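Getting the smell out of plastic cups and tubs

January 2012

Every December our cupboard fills up with picnic plastics, and by the new year half of them smell like old cordial and the other half like onion.

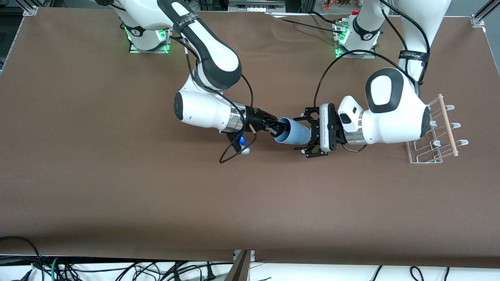 I used to just chuck the smelly ones and buy more from the discount shop in Redside, but that gets silly after a while, so I've had a proper go at fixing them.

Bicarb first. Two heaped teaspoons in a 500 mL tub, fill it with warm water, leave it overnight on the bench. Rinse in the morning and have a sniff. If it's still a bit whiffy, do it again with fresh bicarb – don't just top up the old lot.

Tomato stains are a different beast. I wipe a little cooking oil round the inside with paper towel, then wash with hot soapy water, and then it goes out on the line in full sun for the arvo. Pegged by the rim, if you've got a breeze like ours! Turn it once so both sides get some light. Curry takes longer and I've got one Mometti container that will be yellow until the day it dies.

Lids hold more smell than the tubs do. If there's a rubber seal, pull it out with the handle of a teaspoon and soak it on its own in white vinegar and water, half and half. Dry it flat.

And store everything with the lids off. I keep ours in an old Plirkaneo biscuit tin, standing up on edge like records, and the cups stacked loosely beside it with a square of paper towel between each one.

Next time, the thermos.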